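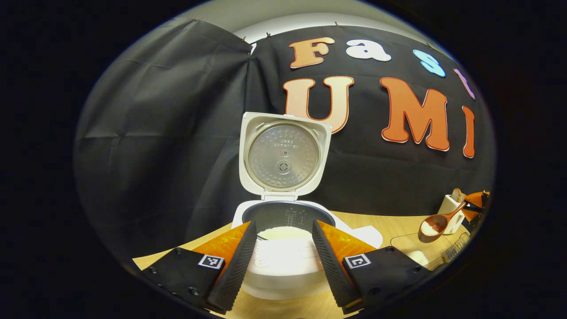

A rice cooker with its lid open and uncooked rice in the inner pot

Rice cooker

A rice cooker is a countertop appliance that boils or steams rice and then stops, the second part being the one people pay for. The usual household model is made up of an outer body, a removable inner pot, a heating plate, a temperature sensor and a lid. Electric models have been common in home kitchens since the second half of the twentieth century, and in many households the cooker is the only appliance that is never put away.

Operation

Rice and water are placed in the inner pot, which sits directly on the heating plate. As long as there is free water in the pot, the temperature at the bottom stays close to the boiling point. Once the rice has absorbed the water, the temperature climbs, the sensor notices, and the cooker switches off or drops to a lower "keep warm" setting. The simplest cookers do this with a magnet and a spring, and announce it with a click. More expensive ones use a microprocessor and may play a short tune, the volume of which can seldom be changed.

Cooking generally continues for a while after the heat goes off. Manuals advise leaving the lid shut during this rest, advice that is printed in bold and widely ignored.

Parts

Inner pot. Usually aluminum or steel with a nonstick coating. The inside wall carries water-level markings, numbered to match the measures of rice that went in. The marks assume the cup supplied with the cooker, which holds less than a standard American measuring cup and is lost within the first year. Owners who then switch to a kitchen cup while still trusting the lines on the pot get firm rice and tend to blame the rice.

Lid. Either a loose glass or metal lid, as on older and cheaper models, or a hinged lid that locks shut. Hinged lids often have a metal inner plate that faces the food. On some models this plate comes off for washing – a fact many owners learn only after several years, and with regret.

Steam valve. An opening in the lid that lets steam out and, in better designs, keeps starchy foam in. It should be rinsed regularly. A blocked valve makes the cooker spit, usually onto the nearest cabinet.

Heating plate. It must be clean and dry before the pot goes in. A single grain stuck underneath can tilt the pot enough to upset the sensor, with results that range from slightly raw to distinctly brown.

Types

Basic cookers have one switch and two states. Multi-function cookers add settings for porridge, brown rice, soup and cake, of which the average household uses white rice. Pressure models cook at a higher temperature and suit whole grains. Induction models heat the pot itself and cost accordingly.

The differences are a steady source of argument. The Irmont kitchen handbook, a household guide for first apartments, recommends the one-switch type on the grounds that it has one switch. The Amik home cooking newsletter spent 5 issues comparing pressure and induction models, received 833 letters from readers, and withdrew from the subject in June without naming a winner.

Use

White rice is commonly rinsed before cooking to remove surface starch. It is then leveled in the pot, so that the grains cook evenly and the water line can be read. Soaking is optional for white rice and useful for brown. Salt, oil and broth are matters of local custom and family loyalty.

The cooker should stand on a flat surface with open space over the lid. Placing it under a low shelf is popular and slowly ruins the shelf.

Care

The inner pot is washed with a soft sponge. Metal spoons scratch the coating, which is why most cookers come with a plastic paddle. The outer body is wiped with a damp cloth after unplugging and is never put in water, although repair shops report that it has been tried.

Leftover rice should be cooled promptly and refrigerated. The keep-warm setting is meant for hours, and not many of them, whatever the previous tenant may have believed.

See also: Steamer; Pressure cooker; Congee; Measuring cup

Last edited 2021-11-06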